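Home | Projects | Updates | People | Contact

Sosita drinks corner: where we are, 17 Oct 2020

Hi Elba,

You asked for something shorter than the August report, so I'm skipping the background and going straight to the coffee table (my favorite part anyway!). The money from Minditz is mostly in things you can touch now, and I'm really pleased with how it's coming together.

We went with the white top in the end. Erasto Athumani wanted something darker that would hide the drips, but I like being able to see a mess and wipe it up — and against that dark gray carpet it looks great. The shiny drip trays sit side by side on it, each with its own slotted grate, and the ribbed glasses fit under the spout with room to get your fingers around them. 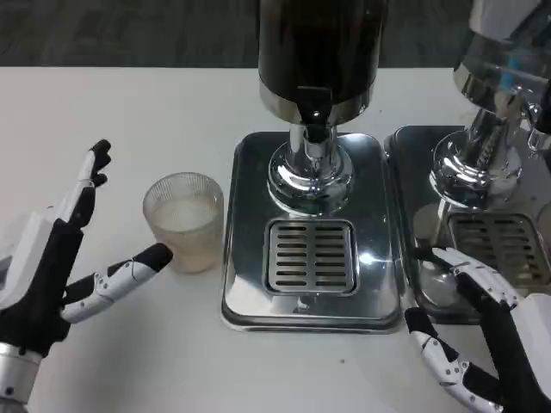
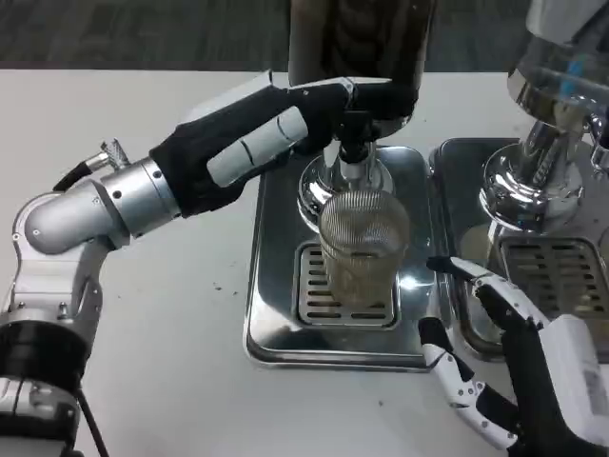
Coffee running into the glass:

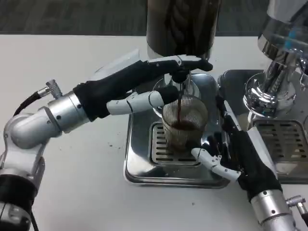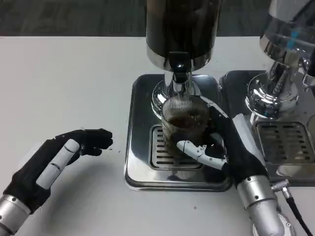 Reading time: 2 min

So, spending. We've used 2765 dollars of the grant so far, and that covers the table, the trays, the glasses and the first order of beans from Kubiak. I still owe you the Kubiak receipt — it's in my other folder and I'll send it with the next batch.

What's left is mostly small stuff. The chrome shows every fingerprint, so I've asked for a pack of soft cloths to keep by the sink. Coffee grounds get onto the tabletop too, and Erasto is looking at a little brush and pan. I'd also like two more shelves for the spare glasses, which are living in a box under my desk right now (not ideal, I keep kicking it).

The Sastik order for lids is running nearly two weeks behind. I called them and they were nice about it, but I don't have a new date yet, so please leave that line open in your budget sheet. Everything else is on schedule.

Could you let me know if the shelves can come out of the same pot? If they need a separate form I'll fill it in, just tell me which one.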